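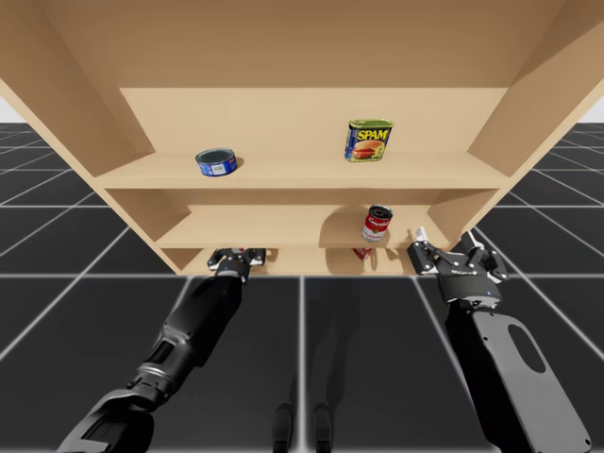 Brotley Yogurt Maker Review: Six Months of Breakfasts Later

I've been promising this one since July, when I mentioned in a smoothie post that I'd bought a yogurt maker and my inbox went a little nuts. So many of you are in the same boat as me, trying to keep lactose low without giving up a real, tangy, spoon-stands-up-in-it yogurt. The store-bought lactose-free kind is fine. It's fine! But where I live it's either vanilla so sweet it makes my teeth hum or a plain one that sells out before I get there.

So I bought the Brotley, with my own money, after my old Jindow gave up in the middle of a batch. I've used it every week since, usually the night before I run low, and I have opinions.

The short version: I like it a lot, the timer is silly, and I'd buy it again. If you just came for that, off you go and have a good breakfast. The rest of this is long.

What you get

The box has the base, a clear dome lid, 7 glass jars with screw tops, and a little booklet with recipes in it. The base is light and a bit plasticky, and it slides when you bump it, so I put a damp dishcloth under mine. The jars are the best part. They're thick, they go through my dishwasher without clouding up, and the lids write nicely with a grease pencil, so I can put the day I made them right on top. Each one is a good single breakfast, or a slightly mean one if you're my husband.

You can also take all the jars out and set one big bowl inside, and I do that when I'm planning to strain everything anyway. Brotley sells its own insert for this but I use a glass storage bowl I already had. Measure yours first. My nicer one was too tall for the dome and I only found out with a bowl of warm milk in my hands and nowhere to put it.

There are two dials' worth of settings squeezed into one row of buttons, and the labels are tiny. I put a dot of nail polish on the one I use. Problem solved, and it's a pretty coral color too.

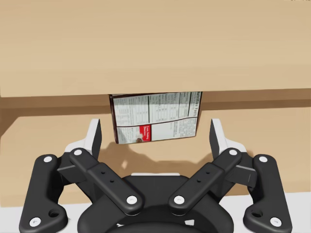 How it makes yogurt

I heat the milk on the stove until it steams and small bubbles creep in around the side, then turn it off and let it cool till I can hold a clean finger in it comfortably (yes, I own a thermometer, yes, it's in the drawer). Then I whisk a spoonful of plain starter into a cup of the milk, stir that back into the pot, and pour it into the jars. Lids off, dome on, press the button, walk away.

For starter I've had the most luck with Petridis plain. It sets firm and it's tart without being sour-candy tart. I also tried a powdered starter that came free with something and got a batch with a strange stretchy texture, almost like melted cheese. My kids thought it was hilarious. I did not eat it.

At 9 hours I get a mild, softly set yogurt that's lovely with berries. That's as far as I'd go if you have no trouble with milk. I leave mine in a lot longer, overnight and then right through the morning, since a longer ferment uses up more of the lactose. It comes out sharper. I've grown to love that and now the regular kind tastes like pudding to me. Please talk to your own doctor or dietitian about what works for you, though. I'm a person with a blog and a touchy stomach, and how much lactose is left in a home batch is something I have no way of testing in my kitchen.

About that timer. It stops at a point that's shorter than my long ferment, so I have to start it over in the morning. It beeps when it finishes, loudly, five or six times, and you can't turn the beep off. My old Jindow just had a switch – on or off – and if you forgot it, well, you forgot it. I miss that switch more than I expected to.

Texture, taste and straining

Every jar comes out the same, and that's the big improvement for me. In the Jindow, the jars near the middle were thick and the outside ones were soup. With the Brotley I can grab any one and know what I'm getting. There's a little pool of whey on top after a night in the fridge and I just stir it in.

Straining gives you something close to the Greek style. I line a colander with a clean flour sack towel, set it over a bowl, and leave it in the fridge while I make dinner. A couple of hours is plenty. Leave it all night and you've got a spreadable cheese, and I can tell you it's wonderful on toast with sliced cucumber and too much pepper. Save the whey for pancakes!

Things I've tried that worked: lactose-free whole milk (sets beautifully, tastes sweeter than regular), half-and-half for a special weekend batch (so rich, tiny portions), and goat milk (thin, but good flavor if you like goat milk). Coconut milk was a mess until I added tapioca starch. Almond milk never set for me at all. I poured 2 batches of it down the sink and decided life was too short.

My favorite breakfast right now is a jar of the long-ferment plain with a spoonful of maple syrup, some toasted walnuts and whatever fruit is looking tired. Strawberries most days. In the fall I did roasted pears with cinnamon and I ate it standing up at the counter like a raccoon.
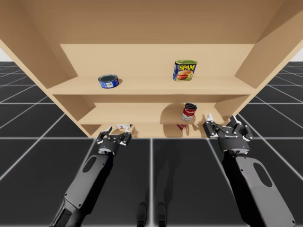 Griet Michiels asked whether it's worth buying a machine at all when you can wrap a pot in towels and leave it in the oven with the light on. She's done it that way for years and says hers sets just fine, apart from in winter, when it comes out runny and she ends up drinking it.

Griet, if your oven works, keep using your oven! I did the towel thing for a long while myself. What pushed me over was needing the long ferment, and needing the oven back for dinner, and one very bad evening when somebody preheated it for pizza with my yogurt inside. The towel survived. If you only make yogurt now and then, I'd spend the money on really good milk.

Kalliopi Kyriakidis wanted to know if you can keep saving a bit of your own batch as the next starter. You can, and I do it for a few rounds. After that mine starts to get weaker and a bit yeasty tasting, so I open a fresh tub and start over.

And for Everaldo Lins, who asked about cleaning: jars and lids in the dishwasher, dome by hand, base wiped with a damp cloth. Never dunk the base. There's a groove around the heating plate where spilled milk collects, and you need a cotton swab to get it out. That groove annoys me every single time.

What I'd change

A longer timer, a beep I can turn off, a flat plate with no groove, and spare lids sold without making me buy the jars too. I cracked one lid in the first month and it's been covered in foil ever since. The cord is short as well. Mine only reaches the outlet by the toaster, so on yogurt nights there's no toast.

Who it's for: anybody who eats yogurt most mornings, wants it plain, and wants it to come out the same way each time. Who can skip it: occasional yogurt people, almond milk people, and anyone whose counter is already full. It's wider than it looks online.

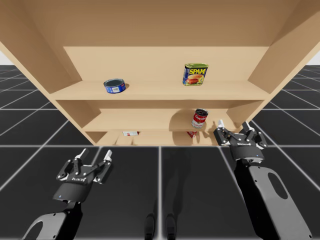
Stastmont, January 2021

Quick update now that I've had it through some properly cold weather. I was worried, as my kitchen is drafty and the old machine used to sulk from Thanksgiving on. The Brotley hasn't cared. It takes a touch longer to get going, and I've started warming the empty jars with hot tap water before I fill them, and the set is just as firm as it was in summer.

I also wrote to the company about the lid. They were friendly and sent me a new one, no charge, though they still don't list them on the site. So if you crack one, send an email and ask.

The coral nail polish dot has rubbed off. I've replaced it with a red one.

I'm working on a savory yogurt bowl post next, with a soft egg and chili oil, and I need to test it a few more times (such hardship). If you've got a starter you swear by, leave it in the comments, and tell me how long you let it go. I'd especially love to hear from anyone who's had luck with oat milk. Mine keeps turning to glue.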